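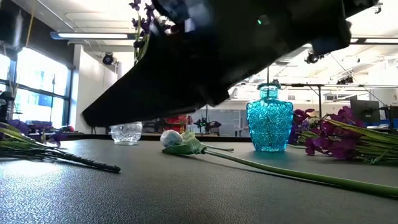 Dropped Stems: How to Find Out Why the Gripper Lets Go (or Crushes)

Written by Begoñe Calvo
Last change: 23 January 2025

Who should read this

This page is for people who run the flower task on the Rulach arm and have one of these two problems: the stem falls out of the fingers on the way to the vase, or the stem comes out flat and bent. I had both in the same week, and it took me too long to understand that they had the same origin. I write down the steps in the order I would do them now, which is not the order I did them then.

You need the arm, the Lockyer control program open on the desk computer, one artificial flower that you don't mind to damage, a soft cloth, a strip of paper, and the small hex key from the drawer under the monitor. Count on one hour if you have not done it before.

What happened to us

We changed the finger pads in the morning and started the task again without a new zero. The first stems went fine. Then a purple one slipped and landed across the rim of the glass vase. I raised the grip force. The next stem held, but the wire inside it was bent where the fingers had closed. I lowered the force, and the one after it fell. I went up and down like this for most of the afternoon, and at the end the arm closed on the neck of a vase instead of on a stem and broke it.

No person was hurt. I had my hand on the table one minute before, to straighten a flower, and I think about this when I am tempted to skip the first section below.

Before you touch anything

Press the stop button on the pendant. Do not trust the pause in the program. Pause holds the position, but the motors stay powered, and if some script is still waiting for a signal it can continue when the signal comes.

The green light on the gripper tells you only that it has power and is talking to the controller. It does not mean safe, and it does not mean stopped. On our gripper it stays green after a failed grasp too. I have asked if this can be changed and the answer was no.

If there is a flower in the fingers, hold it by the lower part of the stem before you open them. Move every glass piece to the back bench. If one is already broken, do not pick up the pieces with your fingers. Use the brush and the metal pan, then wipe the table with a damp cloth. Our table top has a rough surface and very small chips stay in it. Put a lamp low at the side and look along the surface, and you will see them shine.

Step 1. Read the log first

I know it is more interesting to look at the machine. Please read the log first, since it is lost when you restart the controller.

In Lockyer, open the grasp history and go to the last failed attempt. Ours was attempt 2,427. Write down three values: the commanded opening, the measured opening after closing, and the motor current at the moment of contact.

Compare the two openings. If the fingers say they are fully closed but you saw a stem between them, the zero is wrong. Go to step 3. If the measured opening looks correct for a stem and the current is low, the fingers touched it but did not press. Go to step 2, then step 4. If the current has a high peak and then drops to nothing, the stem was probably pressed out sideways like a wet soap. This comes from dirty or badly seated pads, so step 2 is the important one for you.

Save the log under the date and your initials. A screenshot is not enough, because it does not keep the current curve.

Step 2. Clean and check the pads

Open the fingers with the jog control on the pendant, all the way. Press stop again. Now you can bring your hands near.

Wipe both pads with the dry cloth. Artificial stems leave a thin film from the plastic coating, and the purple ones are worse than the others, I don't know why. If the cloth comes away green, wipe again with a little alcohol and let it dry completely.

Then push each pad with your thumb, toward the tip and toward the base. It should not move at all. On our arm one pad moved a little toward the tip, because the screw behind it was not down to the end. You cannot see this from the front. Tighten with the hex key until it stops, and then no more. The thread is in soft metal and I have already repaired one.

Look also at the edge of the pad. If the corner lifts, change both pads, even if the second one looks good. Two pads of different age have different thickness, and the stem will always roll to one side.

Step 3. Set the zero again

This must be done every time the pads are changed. It was missing in our written procedure, and this is the true cause of everything I told above.

Release the stop button and wait until the controller shows ready. Keep your hands away from here on.

Set the grip force to 5 in the force box. This is the lowest value that moves our fingers without stopping halfway.

Choose "close slowly" and let the fingers come together with nothing between them.

When they stop, press "set zero". The measured opening should now be zero. If it still shows another number after you press, the new value was not saved. Close the window, open it again and repeat. It happened to me two times.

Open the fingers, and press stop.

Now the test with the strip of paper. Lay the strip on the lower pad so that a long end hangs out to the side. Take your hand away, release the stop, and close slowly at the same force. Pull the hanging end gently from outside the fingers. It should resist and then slide. If it slides immediately, the zero is still too open. If it tears, too closed.

Step 4. Find the force for each kind of stem

We used one force for all flowers. That was comfortable but wrong. A single thick stem and a bunch of thin ones do not behave the same, and a stem with leaves near the grasp point is again different, because the leaves fold under the pad and then slide over each other.

Put one stem flat on the table, away from any glass. Start at a force of 28 and let the arm lift it to the height of the vase mouth. Wait, then let it turn the wrist once to the left and once to the right. If the stem turns between the fingers, go up a little and repeat. If you find a mark on the coating afterward, you are too high.

Do this for each kind of stem you use and write the result in the Zoka table, in the row for that kind. Please do not write it on a paper on the wall. We had such paper on the wall, it was from before the old pads, and I believed it.

For a bunch, tie the stems loosely at the place where the arm will take them. Without a tie, the outer stems carry the pressure and the inner ones fall out when the arm turns. It looks then like a force problem, and you can lose an hour with it.

Step 5. Put a limit, so it cannot break glass again

This is the step I would not leave out even if all the others give a good result.

Open the safety page in Lockyer and find the maximum force. Ours was on 225, the value from the delivery. No flower needs this. Set the maximum just above the highest value in your Zoka table. Then a typing mistake in a script will stop with an error, and the fingers will not close with full power.

On the same page, switch on "stop on unexpected width". Give it the width range of your stems. The neck of a vase is much wider than a stem, so if the fingers meet glass, they stop at first contact and open again. I tested it with a cardboard tube of similar width. It left a light dent in the cardboard and no more. I would not test it with glass.

Please understand that these limits protect the vase. They are not made to protect your hand. The arm itself can still move while the fingers are limited, and a slow arm with a hard metal body is enough to break a finger against a table.

Step 6. Return to the task slowly

Run the first attempts at the slowest speed with the vase replaced by a plastic cup. When the stem goes into the cup several times without touching the rim, bring back the vase. Stand where you can reach the stop button without leaning over the table.

Glass gives the camera difficulties. The clear bowl is the worst, because the program sometimes sees the objects behind it and makes a wrong guess for where the edge is. The colored vase is found better, but when purple blossoms lie against its side the program can take vase and flowers as one object. Leave a free space of one hand between the glass and the nearest flower until you are sure that the grasp works. After that you can make the arrangement more difficult again.

If it still drops

Check the cable of the gripper, at the connector on the wrist. Move it with your finger while the arm is stopped and look at the status line. If the line changes, the contact is bad and you should not continue before it is replaced.

Check that the script does not set its own force. One of our older scripts, from the Bresby demonstration in April, wrote a fixed value at the start and so ignored everything in the table. Search for the word "force" in the file and remove the line.

Check the pads again after a long run. They become warm and softer, and the grip is then different from the cold test. If you see drops only late in the day, make step 4 once more with warm pads and write both values.

If none of this helps, send me the saved log together with the pad change date and the kind of stem. Without the log I can only guess, and I have guessed enough on this one.

Changes to this page

Added the warning about the fixed force in old scripts.
Corrected step 3: the stop button must be pressed before you lay the paper strip on the pad. The first version did not say so.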